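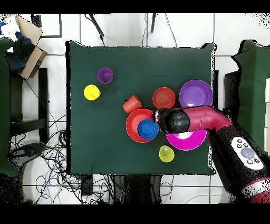

Notebook, August, late afternoon

Sitting down to write this before I lose the thread of the day. It has been dry for so long now that I've stopped looking at the western sky with any real hope, and of course that is exactly when the clouds started piling up over the ridge. By four in the afternoon they were tall and gray at the bottom, and I could smell rain coming from the Flesel side, that dusty, sweet smell that always makes me want to prop the door open. We got a few fat drops on the steps and a good deal of wind and then it all slid off to the north. The gauge at the shop has nothing in it worth writing down, so I'm entering a trace.

The main thing I wanted to get on paper is the trouble with the upper station. The thermometer at Candier has been reading warm in the early mornings, and I had more or less talked myself into believing it. Warm nights are what we've been having, after all, and it fit the story I already had in my head (a bad habit, and one I have scolded other people for). Then Gopinath Poojary went through the overnight readings and asked why Candier never seemed to cool off before sunrise the way the creek station does, even on clear, still nights. The honest answer was that I hadn't looked.

Some difference is to be expected. Candier sits at 3,000 feet on an open slope, and on a quiet night the cold air drains right past it and settles down in the creek bottom at Janduswood, so the low station will often be the colder of the two. I've stood down there in July in a sweater. But the gap has been growing all month, and it's there on windy nights too, when the air ought to be well mixed and the two should follow each other pretty closely. That part I can't put down to drainage.

So I drove up this morning. The fan in the radiation shield was running, but slowly and with a rattle, and the intake screen was matted with cottonwood fluff and dust. I cleaned the screen with the old paintbrush, which took longer than it should have, and the fan picked up a little afterward but still doesn't sound right to me. I also found the grass around the post had gone completely brown and lay flat, with bare dirt showing on the south side. It was green and ankle high when I was there in spring. I don't know how much that matters to a reading at 5 feet, though I'd guess it matters some on a sunny afternoon and very little at night.

I hung the spare thermometer beside the old one on the same arm and let the two of them run. I'll leave it there for 40 days if the battery cooperates, which should carry us past the first cool spells. Gopinath would like a second spare down at the creek as well, so that we're comparing like with like, and he's right, but we only have the one until the other comes back from being checked.

For the time being I've marked the Candier overnight lows as doubtful from the beginning of the month. I have not changed any of the numbers and I'd ask everybody else not to, either. If the side-by-side shows a steady offset we can talk about a correction then – and if it doesn't, I'd sooner have a gap in the record than a guess sitting in it.

It does make me a little uneasy about the summary I sent around at the end of July, where I said the slope had been having remarkably mild nights. It may well have been! The creek was mild too, and so was the Acharya orchard, which has its own thermometer and no connection to ours. I still think this summer is a warm one and I'd still say so to anyone who asked. I just wouldn't use Candier to show how warm.

Soil at the orchard is dry down as far as I could push the probe, and the lower leaves on the young trees are curling. The creek is low but moving. Smoke haze in the morning, thin, mostly gone by lunch.

To do: order a new fan and a screen. Ask Gopinath for his plot of the windy nights so I can paste it in here. Bring the good brush next trip, and the long screwdriver, which is still on the bench where I left it so I wouldn't forget it.

Thunder again just now, a long way off. Leaving the gauge open overnight.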